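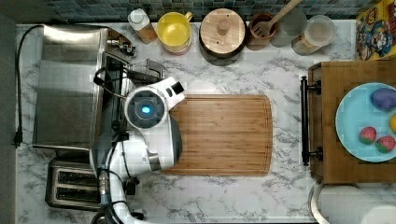
*Figure 2. Bamboo cutting board on a marble-patterned countertop.*

## 3. Preparing a class reunion notice

The following procedure applies to alumni offices using Eleo to issue reunion notices by post or e-mail. The office must hold an approved contact list before starting.

1. Sign in and open **Notices**, then select **New reunion**.
2. Enter the name of the school and the leaving year. Both appear in the heading of the notice and cannot be changed after approval.
3. Choose a layout. *Natomska* prints on one side of the sheet; *Prerkadura* is folded and carries a reply slip.
4. Enter the venue, the starting time and the closing date for replies. For reunions held in May, allow at least six weeks for replies from abroad.
5. Select **Attach list** and choose the year group.
6. Select **Proof**. Check the spelling of every name, including former surnames.
7. Send the proof to the approving officer.

**Note:** A single mailing may contain up to 3,000 addresses. Larger year groups must be divided by surname.

**Caution:** Selecting **Replace list** removes all replies already recorded. Export the replies first.

Printed notices are supplied by Martinelli. Paper orders should be addressed to Nazareno Marino, with the proof number quoted in the subject line.

Section last revised: February 1, 2022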